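Castuvberg Opens Towel-Folding Sessions to Home Helpers in Javville

JAVVILLE, February – Castuvberg has begun teaching its two-handed robot to handle laundry, and the teachers are people who fold towels for a living!

In the new program, called Malel, an operator guides both robot hands by remote control while the system records each movement. The first round brought in 364 demonstrations from 2 operators, Getachew Gebretsadik and Raíssa Caldeira, both former hotel laundry workers.

"I thought I'd be fighting the controls all day," said Caldeira. "By lunch I was picking up corners the way I do at home, and I didn't want to stop." 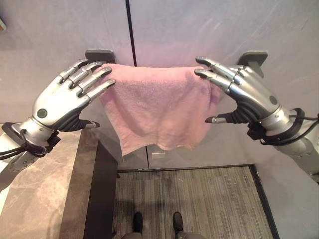 A pink towel held up by its top corners during Malel work at Castuvberg.

Corners get a lot of attention in Malel. Operators are asked to work at their own pace and to keep going when a grip goes wrong, so the recordings include fumbles and second tries as well as clean folds.

"Every person has their own way with a towel, and we want all of it," said Gil-soo Geum, who leads the program. "It's a joy to go through these recordings."

The next round will add pillowcases and bath mats, with a goal of 887 demonstrations. Home helpers in the Javville area can sign up at the Castuvberg front desk, and no robot experience is needed.

Media contact: Davoud Najafi, Castuvberg, extension 526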